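Hustix Bench Cell, second build
Shared workshop, Troststead
Listing updated 4/23/19

The Hustix is a one-arm work cell for people who have a slotted aluminum table, a robot arm, and more patience than money. We build it in the back half of the Troststead shop and sell the parts that aren't the arm. You bring the arm. We have been asked to throw one in, and the answer was short.

What you get for $149 is a pair of gripper fingers, the plate they bolt to, a bag of hardware and the setup notes. The fingers are flat-sided black pieces, designed by Jasmina Hoxha after her first set, which had lovely curves and held nothing. 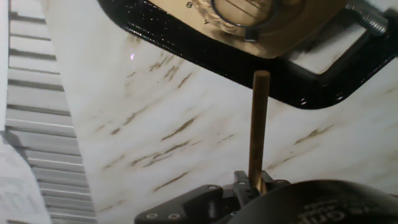
Grip opening runs to 70 mm. Past that you are pushing things around, and a broom is cheaper. Screws are ordinary small ones from the hardware store, so when you drop one into a table slot (you will) you can walk to Gurnton's and buy another for pennies.

Work holding

We don't sell clamps. A plain C-clamp does the job, and you probably own one with someone else's initials on it. Put it where the arm isn't going to be. Brenda Gaete's notes give this a full page and a drawing, and Renata Retamal still found a spot the page didn't cover.

The marble-look panel on our table is not included either. It wipes clean, wood slides across it nicely, and it shines back at any camera you point at it. Choose your own trouble.

Setup, short version

1. Bolt the plate to the tool flange. Snug, then stop.
2. Teach your home position with nothing clamped down.
3. Clamp the work and run the path at 16 percent speed, one hand on the pendant.
4. Bring the tool down on scrap wood before you try it on anything you spent an evening carving.

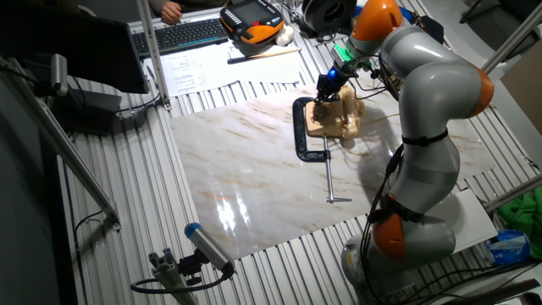

5. Save the program under a name you'll recognize. "Test final new" is taken.

Shipping and returns

Orders leave the shop in 2 weeks, sooner if Gervasio Lagos is in a good mood. Returns are fine if the fingers are still straight. Bent ones go in Olga Acuña's drawer, which is almost full.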